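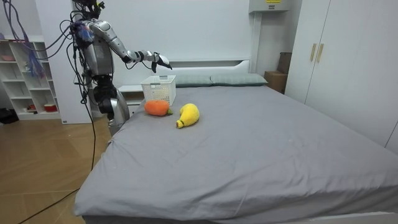 One respondent wrote that the air behind a departing turboprop "felt like driving over a curb," and added that no report was filed because the flight ended normally. Similar remarks appear throughout the written answers collected from pilots at Felham. They bear on a basic problem in the study of wake turbulence at small airports: the events that reach the record are the ones that a pilot judged worth the paperwork.

Figure 4. Humanoid robot at the side of a bed, with one hand above a white plastic basket.

4.2 Pilot Reports and Their Limits

The report set contains 670 entries made by pilots of light aircraft using the main runway at Felham. Each entry gives the phase of flight, the estimated height above the ground, the type of the aircraft ahead, and a short account in the pilot's own words. Entries were made on the Surnix form, which the airport adopted before this study began and which was not designed for research. The form asks whether the pilot felt a roll, a drop, or a bump, but it allows only one of the three to be selected. Pilots who felt more than one usually said so in the free text.

Of the full set, 57 entries were removed before analysis. Most of these named no preceding aircraft, and without one it was not possible to separate a wake encounter from ordinary rough air. A smaller group described events during taxi. Duplicate entries were kept when an instructor and a student had each filed a report on the same flight, and were linked so that the flight entered the analysis once. The two accounts often differed. Instructors tended to describe the aircraft's motion, while students tended to describe the control input they made in response to it.

Heights were taken as reported. Below 200 feet, where a vortex may move outward along the ground instead of continuing to sink, reported heights were compared with the Uysal receiver track whenever one was available. Agreement was good on approach and poor on departure. Pilots in the climb appear to have given the height at which they next looked at the altimeter, and this was often well above the point at which the track showed a disturbance. We did not correct the reported values. The departure results in Section 5 should therefore be read as an upper bound on encounter height.

Wind was a further source of difficulty. The airport's wind sensor stands near the north end of the field, behind a line of trees, and its readings are averaged over 30 seconds. A light crosswind can hold one vortex of a pair over the runway while the other drifts clear, and a small change in that wind is enough to release it. The averaged record cannot show such a change. Where pilots mentioned the windsock in their accounts, the direction they gave was entered as a separate field and was not merged with the sensor reading.

The interval between aircraft was calculated from the tower log. Controllers at Felham record the takeoff clearance, and the start of the takeoff roll is not logged. Pilots who waited on the runway after being cleared, as several stated they had done by choice, therefore appear in the data with a shorter interval than the one they flew. The Tromeo wake model, used in Section 5 to estimate vortex strength at the time of each encounter, is sensitive to this input. Runs were made with the logged interval and again with the interval given by the pilot, if one was given. Both sets of results are reported.

The question of unfiled events remains open. The questionnaire asked pilots whether they had felt a wake and chosen not to report it, and many said they had. Their reasons were varied. Some considered the event minor, some believed that a report would reflect on the aircraft ahead, and a few did not know that the form was open to private owners. One pilot stated that reports were "for when something breaks." We made no attempt to scale the report set upward to account for these answers. Recall of minor events is weak, and the questionnaire did not ask for dates.

The airport revised the form on August 20, 2022. The new version allows more than one type of motion to be selected and includes a box for time spent waiting on the runway. Entries made on the revised form are outside the period of this study.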